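July 2025

I moved to Biltcombe in spring and I still write in this notebook in English, so that I will improve. Today I want to write about the garden, because finally there is something to tell.

The plot is small, nine steps long, and the soil is heavy clay. My neighbors on both sides grow only potatoes. I wanted tomatoes like in my mother's village, the long kind for sauce, so I ordered seeds from Cludetti and paid too much for them. For many weeks the plants stood there and did nothing. I gave them water every evening and I talked to them a little, in my own language.

This morning I found the first red one. It was hidden low, under the leaves, and on one side a snail had already eaten. I cut away the bad part and had the rest with salt, standing in the path in my slippers. The skin was thick but the taste was correct. I do not know a better word.

After lunch I tied up the tall plants with strips from an old pillowcase. Two stems broke in my hands and I was angry with myself for an hour. I must buy proper string in Winonach, and also something against the snails. The beans are late. The basil has small holes again, and I think I planted it too close to the wall, where the air does not move.

In the evening I called my mother. She asked how many jars I will make. I told her to wait until August, and she laughed so long that I had to hold the phone away from my ear. 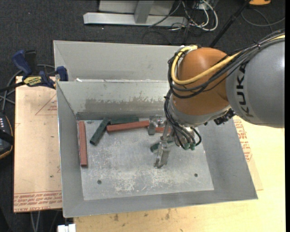 The two metal bins and the KUKA arm.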